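Standby Power and the Living Room Load

Household electricity meters keep moving at night. Part of that movement is the refrigerator, part is ventilation, and the remainder is the standby load: power drawn by equipment that is plugged in and not doing its main job. In most homes the largest share of it is found in the living room.

Standby load has several sources. A device that answers a remote control must keep an infrared receiver energized. One that accepts commands over a home network must keep a radio running, along with enough of its processor to recognize a message meant for it. External power supplies lose a small amount of energy as heat whenever they are connected, with or without a device on the other end. Older supplies built around iron-core transformers lose the most. Switching supplies do better, though cheap ones vary a good deal from unit to unit.

Hamidreza Mousavi has measured these losses for the housing cooperative at Rathore, where apartments are individually metered. His method is plain. Each circuit is logged overnight with the occupants asleep, then logged again with the entertainment equipment disconnected at the wall. The difference is the living room standby load. Across the apartments he surveyed, the median was 14 watts and the highest was 64.

The high reading came from an apartment with an audio receiver left in its fast-start mode, a game console set to download updates, and a set-top box with an internal hard drive. The box was the largest single consumer. Its drive spun continuously, and pressing the power button on the remote only shut off the video output and dimmed the front display. Changing three menu settings and replacing the box brought the apartment down to 19 watts.

A constant load is simple to convert into annual use. One watt held for a full year comes to 8.76 kilowatt-hours. The 64-watt apartment was therefore using 561 kilowatt-hours a year on standby, and the corrected figure is 166. The saving does not depend on the season, although in a heated room a portion of the lost energy offsets the heating system in winter.

Measurement is the weak point. Inexpensive plug-in meters are designed for loads in the hundreds of watts and can read poorly below five. Many standby circuits also draw current in short pulses, and a meter that multiplies average current by nominal voltage will overstate the result. Mousavi uses a Fenero bench meter that samples the waveform directly, and he lets each device settle before recording. Some televisions stay active for a while after being switched off as they refresh program listings, so an early reading can be several times the final one.
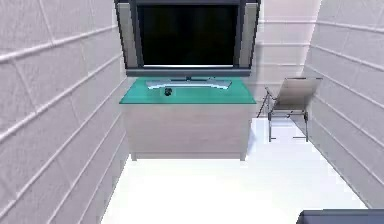 Luana Pacheco objected that the cooperative's figures put too much weight on equipment and too little on settings, and that a tenant with a new television in fast-start mode could do worse than a neighbor with an old one. She asked that the next round record both modes for every set. Mousavi agreed, and the May survey form now has two columns.

Switched power strips remain the cheapest remedy, with limits. A recorder cut off from power will miss its schedule. Some sets lose their clock and run a long startup when power returns. Strips that sense current in one outlet and switch the others work well if the threshold can be adjusted. With a fixed threshold, an efficient television may draw too little in a dark picture mode to hold the strip on, and the sound system drops out during night scenes. The Grorkex strip tested at Rathore had a dial for this purpose, set with a small screwdriver. Its own sensing circuit drew 0.4 watts, which was entered in the log with everything else.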